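Flurnavance respite house – spring update for the Brillier fund

Hi Ermelinda,

You asked for something shorter than last time, so I'll try! The big news is that we're open on weekends. It took longer than I promised you in October, mostly down to the fire door, which came in the wrong size and then came in the wrong size again. Salvador Bettencourt finally drove over to Brandão and measured one in the showroom himself. It fits fine now, though it squeaks.

We've had 21 families stay since we opened up the extra nights, and 19 of them have asked to come back. Most are looking after a parent with dementia and just want to sleep through till morning. One daughter told me she'd spent her whole first evening reading in the bath, and I can't think of a better use of your money.

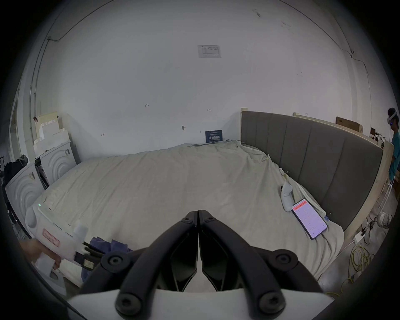
One of the beds, with its off-white sheet on.

Staffing is the part I worry about. We have enough people for days, but nights are thin and I've covered more of them than I should (my husband has opinions on this). I've raised the night rate a little and moved 30 percent of the training line over to pay for it. I hope that's okay – I did mention it on the phone, but I'd like it in writing too.

The laundry bill is also higher than we planned. Flitevov charges by the bag and we were sending bags out half full, so we've gone down to two pickups a week. I'll know by the next report if that's enough.

Still to do: the ramp at the back, the garden gate, and a proper booking calendar. Right now the bookings live in a paper diary by the phone, and we had one double booking in the winter, which was a horrible morning for everybody. Salvador has a quote for the ramp and I'll send it over once he finds it.

Could we talk about next year's nights before the summer? I'd like to go up to 35 a quarter if we can find the people.

Thanks as always,
Ines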